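Werkstatt & Automation > Meinung
Zuletzt aktualisiert: im April

Ein Lob der losen Kabelschlaufe

Wer eine Zelle mit zwei Armen zum ersten Mal einrichtet, schaut auf die Arme. Das ging mir genauso, und ich nehme es keinem übel, denn sie sind ja auch hübsch anzusehen. Bei uns in Helmont hängen sie inzwischen Wäsche auf, und ich gestehe gern, dass ich dabei manchmal länger stehen bleibe, als es die Arbeit verlangt. Trotzdem möchte ich heute für die Dinge werben, die in keinem Prospekt vorkommen: Leitungen, Schrauben an der Schiene und die Pflege der Greiferbacken.

Fangen wir mit den Kabeln an. Bei Grovitell habe ich gelernt, alles stramm zu binden, sauber am Glied entlang, alle paar Zentimeter ein Binder. Das sieht wunderbar aus, solange sich nichts bewegt! Ein Arm, der ein Kleidungsstück hochhält und dabei das Handgelenk dreht, braucht aber Luft, und zwar an der ungünstigsten Stelle seiner Bahn. Seitdem lasse ich große Bögen stehen, auch wenn Besucher (es sind immer dieselben) die Stirn runzeln. 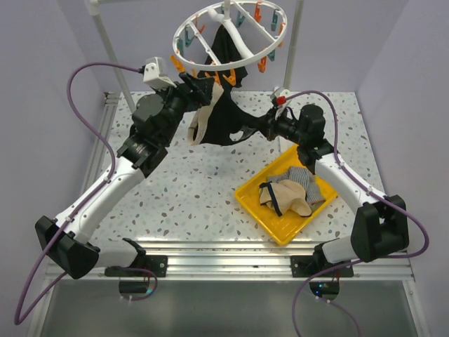 Die Backen altern zuerst

Nun zu den Greifern, meinem eigentlichen Herzensthema. Stoff gilt als sanftes Material, und viele Kollegen glauben deshalb, die Finger hielten ewig. Mag sein, dass die Wäsche ihnen wenig antut. Aber die Finger fahren eben auch auf Tischplatten, an Kanten und gegeneinander, und auf mattem Schwarz sieht man jeden Kratzer und jedes Stäubchen. Ich plädiere dafür, sich davon weder erschrecken noch einlullen zu lassen. Kratzer auf der Oberseite dürfen bleiben, meinetwegen jahrelang. Entscheidend ist die Spitze, dort wo die beiden Backen zusammenkommen und eine Stofffalte fassen sollen.

Mein Wartungsblatt sieht deshalb alle 202 Betriebsstunden eine Runde mit Pinsel, Tuch und Fühlerlehre vor, dauert 8 Minuten je Greifer, und wer sie auslässt, darf sich später nicht über die Software beklagen. In Godoy hat man sechs Wochen lang an der Griffplanung geschraubt, und am Ende saß eine Backe schief. Das erzähle ich ohne Häme, mir ist es im Jahr davor selbst passiert.
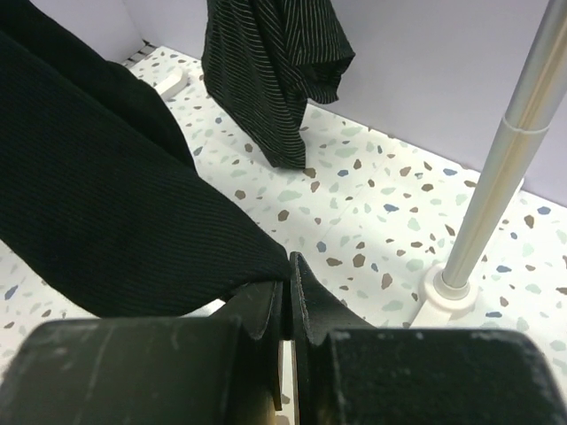

Die Schiene, auf der alles steht

Bleibt das Fundament. Zwei Arme, die gemeinsam an einem Stück Stoff arbeiten, müssen sich darauf verlassen können, wo der andere steht, und das wissen sie nur so genau, wie die Halter auf dem Aluminiumprofil sitzen. Ich ziehe die Schrauben mit dem Drehmomentschlüssel nach, male einen Strich über Kopf und Halter und schaue jeden Dienstag vor dem Kaffee, ob die Striche noch fluchten. Altmodisch, ja. Auch der Wäscheständer bekommt bei mir seinen festen Platz im Protokoll, denn eine verrutschte Stange bringt den Ablauf ebenso durcheinander wie ein verstellter Arm.

Ich wünsche mir, dass wir beim Planen solcher Zellen von Anfang an Zeit für diese Handgriffe einrechnen und sie auch ordentlich bezahlen.

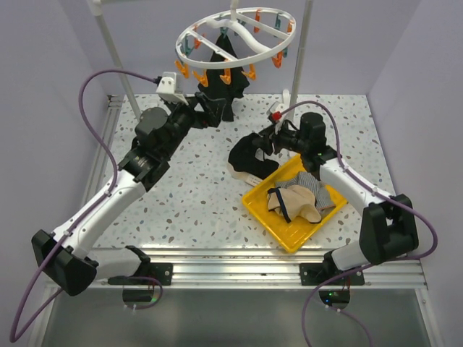

Kommentare

Flilletby: Beim Nachziehen bin ich ganz bei dir, bei den Kabeln nicht. Große Bögen bleiben bei uns ständig an irgendetwas hängen, ich führe lieber über eine Federrückholung.

Schlaufenfreund: Federn hatten wir auch, nach 2.964 Zyklen war der Mantel durchgescheuert. Seither Bogen und Ruhe.

Gast: Welche Farbe nimmst du für die Striche? Unser Lackstift bröckelt auf Aluminium immer ab.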